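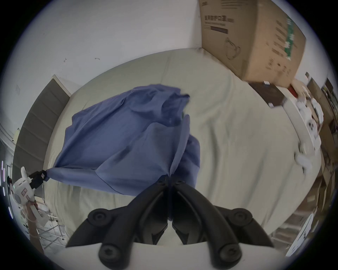

Elora bed cover, four months in

I bought this thing in a hurry and now I'm a little in love with it. It's soft, it's pale, it has a nice bit of weight, and it goes so well with my gray headboard that I painted nothing and bought nothing else (a first for me!). All my laundry gets folded on it. Shirts don't slide around the way they did on my old Vireck cover, and I can get a long sleeve spread out flat without chasing it.
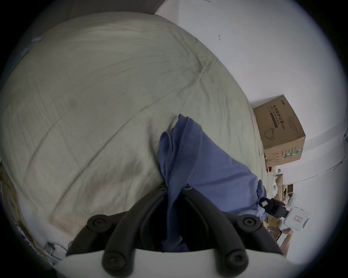
Wrinkles do show, mostly where I've been sitting, and I wish the corners had ties. I still reach for it over the Trorlow one, even in August when I want as little on the bed as possible. Drying takes forever on a line, so plan for that.
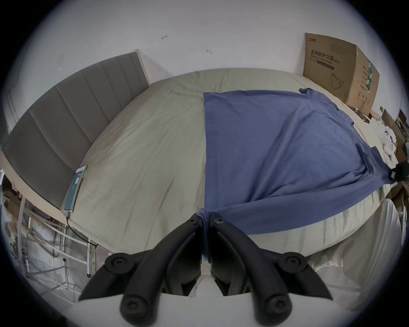
Does it get fuzzy in the wash?

Mine hasn't so far. I wash it cold, on its own, and skip the softener.

I'd buy a second one tomorrow if they made it in rust. 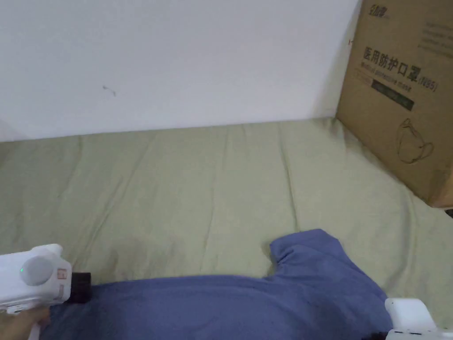

Blue top waiting to be folded, cover unironed.

Bronisława Adamczyk, 8 May 2026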